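Mestberg's smallest publisher bets on the unfinished

Chidiac, the two-room press above the Mestberg tram office, will bring out Cecilia Tsikata's third book in May. It is called Wurell and runs to 43 essays, most of them shorter than the queue at the post office. One concerns a bus shelter. Another concerns the same bus shelter in the rain.

Tsikata's last book sold 3,939 copies, a figure Chidiac prints on its tote bags. The new one took her 18 months — she had promised it in six.

"I kept taking things out," she said. "Then Walid put them back."
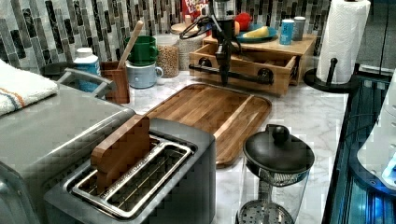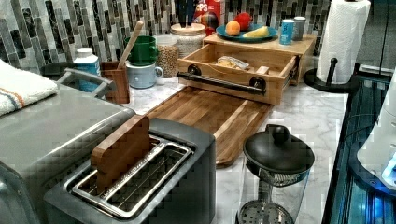
Breakfast, and other long chapters

Walid Jaber, her editor, says the longest essay is about a single morning at home and should not be hurried. Early readers have obeyed him, and one is understood to be still on the porridge. The launch is at the Grurkevley reading room on Saturday, with wine until it runs out.

Recent items
Poetry shelf moves again
Grurkevley prize shortlist is long
Second-hand atlas found to be missing Wales

Comments

marrowfat: Read the first bus shelter one in a magazine. Prefer it dry.

Jo P: Is there parking?

tinlid: No, but there's a bus shelter.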